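Search tickets Go
Last updated: Tuesday, March 17, 2020
Reading time: 5 min

Ticket 953 - Broadband drops every evening, Janstead
Raised by: Chaminda Mridha

Veller support say the line is fine. I doubt it. The connection goes at 6 most evenings and has done since December. 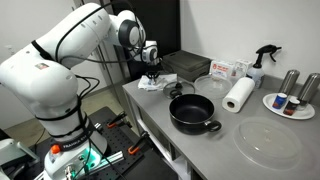

They told me to swap the filter, so I bought a Filtau one. No change. Then they blamed the router, a Salameh, which worked perfectly well at my old address. Their speed test claims up to 100 - I've yet to see it after tea.

Update: told it was "resolved at exchange". It dropped again that night. Please don't close this.

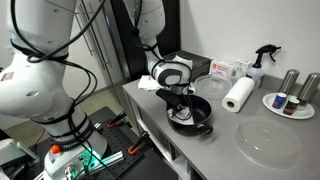
White arm with black cables, green light near the base

Status: reopened, waiting on Veller engineer.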